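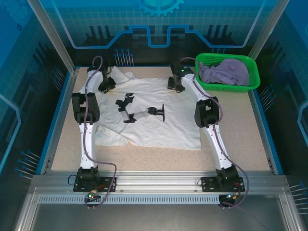 Figure 5. Top view of the cell during a cloth trial. Both arms are mounted on the front rail; the white cloth lies on the work surface between them.

4.2 Separating cloth from clutter

The planner described in Section 3 takes a cloth mask as input and returns one grasp point per arm. In our first version the mask came from a color threshold. This worked on a bare surface but failed on layouts like the one in Figure 5, where a small rigid object rests on the cloth and a second, lavender cloth sits in a green basket at the back. The purple arm cables were also a problem – they are close enough in hue to the second cloth that the threshold merged the two whenever a cable passed near the basket rim.

We replaced the threshold with the Povine segmenter, trained on 200 labeled overhead frames. It gives each pixel one of four classes: cloth, rigid object, robot, or background. Cables are labeled as robot. Pixels of the robot class are removed using the joint states first, and the segmenter only has to handle what the arm model misses, mainly the cable loops.

Grasp candidates are then drawn from the edge of the cloth mask. A candidate is dropped if it falls within 5 cm of a rigid object or if the two wrists would cross on approach. When fewer than two candidates remain, the planner asks for a single-arm drag and takes a new frame.

On the Rodthorpe test set the new mask led to a valid grasp pair in 82 percent of frames. Most of the remaining failures are bunched regions, where a fold is taken for an outer edge. Depth would help with these, but we leave it out of this version.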